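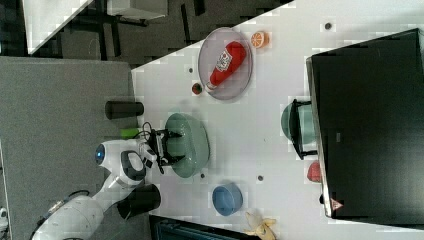
Urka makes stoves, cook sets and sleeping pads for hikers and paddlers who carry everything they need. The company was founded by Myroslav Demchenko, who remains its director and signs off on each new product. Our Mokach cook set is designed for two people, and its lid doubles as a serving dish. Meals for larger groups call for something closer to the wide, shallow green bowl on the white table, and our group sets are built to that pattern.

The workshop in Stasiv employs 20 people in cutting, welding and final inspection. Every stove is lit before it is packed, and each burner design must complete 1,000 ignitions before it is approved for sale.

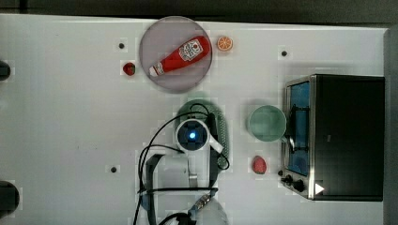
Repairs are carried out in the same building. Customers may return any Urka product for assessment, regardless of age, and spare parts are kept for discontinued models. The repair desk closes each February for stocktaking.
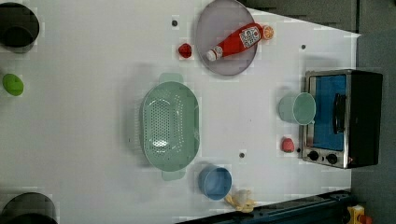 Plate, ketchup and an orange slice on the table.

Urka products are sold through 144 outdoor retailers and directly from the workshop. Trade inquiries should be addressed to the Stasiv office.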